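Start Projekte Laborbuch Geräte Wiki Kontakt Abmelden

Laborbuch Haushaltsaufgaben, Standort Avville
2020-08-12
Eintrag: O. Cuesta. Mitgelesen: Ghauri, Bangash

Auswertung Block Bad, Stand nach dem Neutraining. Junaid hat die Gewichte gestern Abend noch auf den Prüfrechner gelegt, Konfiguration unverändert bis auf die Bildrate der Handkamera. Aktionshorizont bleibt bei 16 Schritten, davon werden 8 ausgeführt. Kürzer haben wir probiert, dann zittert der Arm beim Anfahren von Griffen.

Trainingssatz nach Aussortieren: 571 Demonstrationen. Verworfen wurden 183, überwiegend wegen verlorener Lokalisierung. Sidra hat die verworfenen noch einmal durchgesehen und hält einen Teil für rettbar, wenn man den Anfang abschneidet. Ich bin dagegen, solange nicht geklärt ist, ob die Skalierung in diesen Läufen stimmt. Ein falscher Maßstab fällt im Überlagerungsbild kaum auf, in der Greifhöhe sehr wohl.

Prüfläufe am Arm: 80, verteilt auf vier Aufgaben. Tabelle liegt im Ordner Skomia, hier nur die Befunde.

Schublade schließen. Geht. Die Strategie findet die Front auch dann, wenn der Auszug nur halb offen steht, und drückt flächig. Ein Fehlschlag, bei dem der Finger unter dem Knopf hängen blieb und der Arm über das Drehmoment abgeschaltet hat. Schwelle lasse ich so.

Schublade öffnen. Deutlich schlechter. Runde Knöpfe mit kleinem Durchmesser liegen an der Grenze dessen, was die Backen seitlich halten. Der Greifer rutscht ab, fährt die Zugbewegung trotzdem zu Ende und meldet Erfolg. Eine Rückmeldung über die Backenweite wäre vorhanden, wird vom Netz aber offenbar ignoriert. Mudassar will sie als eigenen Kanal stärker gewichten. Ich würde zuerst eine simple Abfrage davorsetzen: Backen ganz zu, also nichts gegriffen, also zurück auf Anfang.

Becher von der Ablage nehmen und versetzen. Brauchbar bei freistehendem Becher, schwach bei zwei Bechern nebeneinander. Der Annäherungswinkel wird dann zu flach gewählt und der Nachbar mitgeschoben. Bei hellem Becher vor heller Platte zusätzlich Tiefenfehler. Das Problem kennen wir aus der Küche bei Usmani, dort war es die Spüle.

Tuch falten. Weiterhin nein. Aufnehmen klappt, Ablegen auch, dazwischen entsteht kein Zustand, den ich als gefaltet bezeichnen würde. Ghazala schlägt vor, die Aufgabe in Aufnehmen, Glattziehen und Umschlagen zu zerlegen und getrennt zu bewerten. Einverstanden, das Glattziehen mit beiden Greifern zuerst.

Zur Frage aus der Runde mit Flilosgate, ob eine Maschine das Bad »schon machen« kann: einzelne Handgriffe ja, die Abfolge nein. Wenn ich die vier Aufgaben hintereinander laufen lasse, kommt der Arm selten über die zweite hinaus. Der Grund ist banal, jede Aufgabe hinterlässt einen Endzustand, der in den Demonstrationen der nächsten kaum vorkommt. Ein Mensch stellt den Becher irgendwo ab und macht weiter. Unsere Strategie erwartet ihn in dem Streifen, in dem er beim Aufnehmen der Daten meistens stand. Dazu kommt die Zeit. Für das Schließen einer Schublade warte ich am Arm länger, als ich selbst für die ganze Ablage brauche, und daneben stehen muss ich auch noch, Hand am Not-Aus. Als Arbeitsersparnis kann man das nicht verkaufen. Den Satz bitte so in den Bericht, ohne Abschwächung – Flilosgate hat ausdrücklich nach dem Ist-Stand gefragt.

Daraus für die nächste Aufnahmerunde: Startzustände breiter streuen. Schublade mal zu, mal teilweise offen, Tuch auch auf der vorderen Kante der Platte, Becher nicht immer hinten in der Reihe. Zwei Personen mit Handgreifern, beide tragen, beide wechseln nach jeder Serie die Seite.

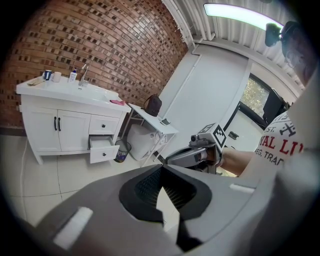 Bei zwei Greifern ist außerdem die gegenseitige Verdeckung zu beachten. Wenn der eine quer vor der Kamera des anderen steht, verliert die Lokalisierung Merkmale, und glatte weiße Flächen liefern keinen Ersatz. Abstand halten, solange die Aufgabe keine Übergabe verlangt. Kalibrierfahrt vor jeder Serie langsam und mit Drehung um alle Achsen, nicht nur ein kurzes Schwenken. Junaid hat dazu schon einmal eine Anleitung geschrieben, ich finde sie im Wiki nicht mehr. Bitte neu ablegen.

Offen:
– Abfrage Backenweite vor der Zugbewegung (ich)
– Rohdaten der verworfenen Läufe auf Maßstab prüfen, Stichprobe reicht (Sidra)
– Knopf mit größerem Durchmesser beschaffen und als Vergleich mitlaufen lassen. Falls die Quote damit springt, liegt es an den Backen und nicht am Netz (Mudassar)
– Bewertungsbogen für Tuch in drei Teilschritten (Ghazala)
– Kettenlauf als eigene Kennzahl in die Tabelle. Gezählt wird, bis zu welcher Aufgabe der Arm ohne Eingriff kommt

Zum Zeitplan: Den Kettenlauf über alle vier Aufgaben habe ich für Dezember eingetragen. Mudassar hält das für optimistisch. Wenn die Zustandsstreuung nichts bringt, brauchen wir eine übergeordnete Ablaufsteuerung mit Abbruchkriterien, und die wollte ich in diesem Projekt eigentlich vermeiden.

Nachtrag: Die Uhren der 2 Greifer liefen am Ende der letzten Serie auseinander. Versatz noch klein, aber er wächst mit der Aufnahmedauer. Bis zur Klärung nach jeder Serie neu synchronisieren und den Versatz ins Protokoll schreiben.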